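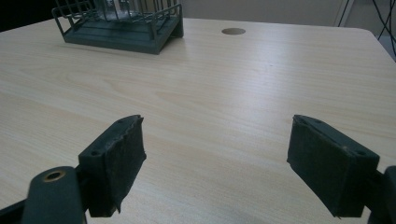 6. Setting up the Mendum tag receiver

Read section 5 first if the hydrophone is still in its crate. The steps below are for the fixed receiver used on the Muncombe reef line, where we listen for tagged rays and small coastal sharks.

6.1 Before you leave shore

1. Charge the battery pack overnight. The charge light turns green well before the pack is full, so go by the voltage on the screen.

2. Set the clock from a GPS source. Do not trust the clock that came with the unit. Every receiver we have opened was wrong, one of them by a whole day.

3. Clear the memory. The maker says it holds 4,000 detections. On a busy reef that is less than it sounds, and old test pings count against it.

4. Load the Chukwu tag list and check that your own tags are on it.

Note: The maker's sheet gives a detection range of 400 meters. Treat that as a calm-water number. Snapping shrimp, boat traffic and a bit of swell will all cut it down, and you should run your own range test before you put any distance in a report.

6.2 Mooring the receiver

5. Fix the receiver to the mooring line with the hydrophone pointing up. Use 2 clamps.

6. Keep it clear of chain. A loose shackle makes noise the software may log as a fish.

7. Lower it to 20 meters and write down the time and position as it settles.

Caution: Never dive to adjust a receiver while the boat's engine is in gear.

6.3 Reading the results

8. Download the file and keep an untouched copy before you open it in Vundwood.

9. Turn off "auto-confirm." It accepts single detections, and a single detection proves very little. We want at least two from the same tag close together in time.

10. Look hard at any animal that seems to stay in one place for weeks. It may be resting there. It may also be a shed tag lying on the bottom, and the software can't tell the difference - it will draw you a nice home range either way.

Note: No detections does not mean no sharks. It means no working tags were heard.

Send odd files to Yusri Rahman with the raw copy attached. Screenshots of the Vundwood map are not enough.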